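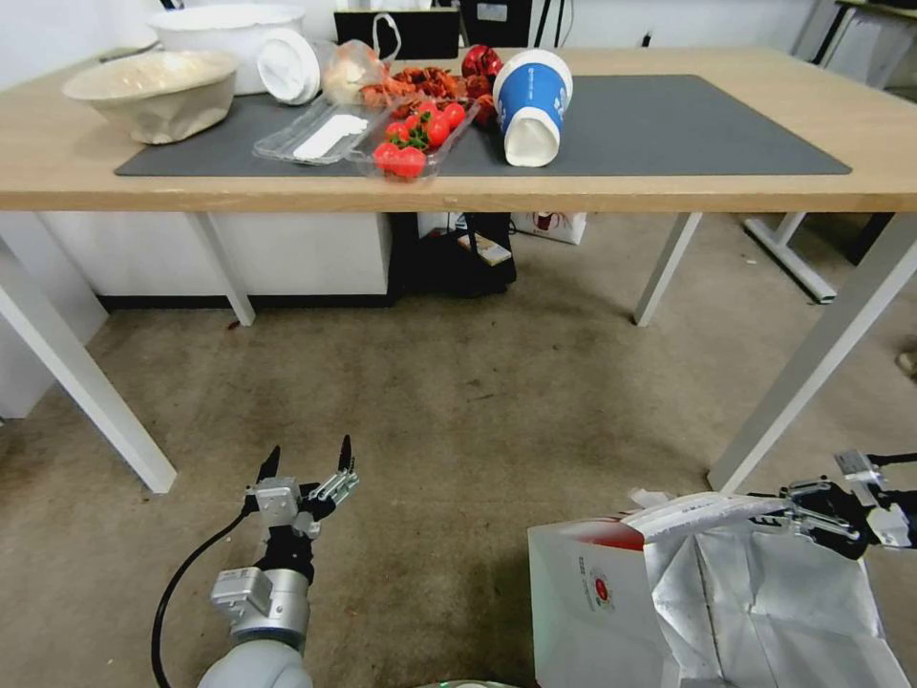

Según Larnitz, la radio local ya no vende ni una cuña los viernes. Nuestros datos de febrero dicen otra cosa.

En Resix cerramos 800 cuñas para la franja de tarde, 5 anunciantes nuevos entre ellas. Detwood renovó - y pidió también las mañanas.

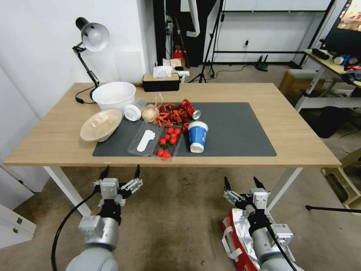 Mesa con lámpara negra.

Buckley sigue midiendo la audiencia por encuesta telefónica. La muestra es de 3012 oyentes y tarda dos semanas en llegar. 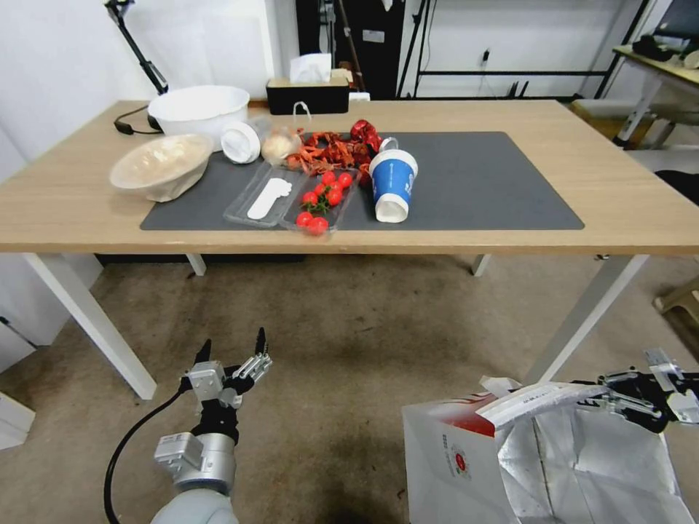
Cangrejos de río y pan.

Las tarifas de tarde no cambian hasta el verano.

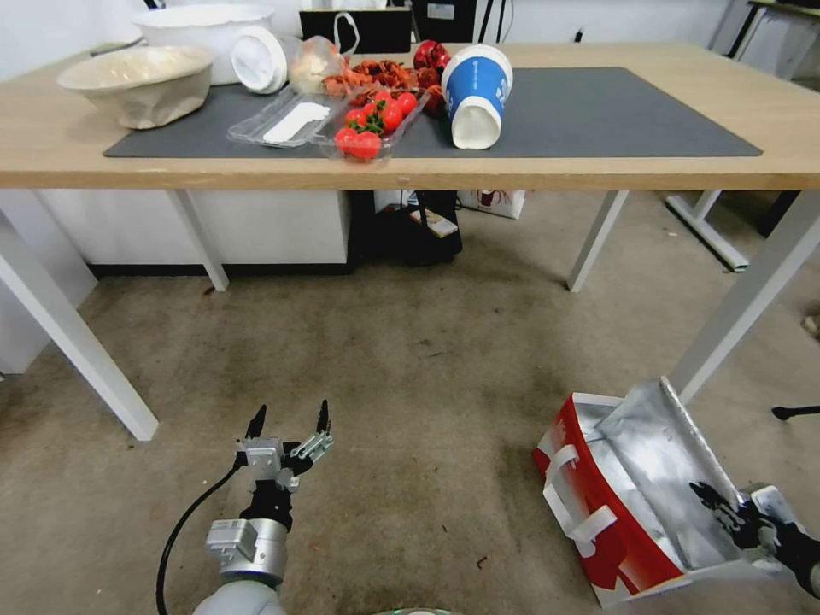 Eamon Mac an tSaoi
Mañana subo la tabla por franjas.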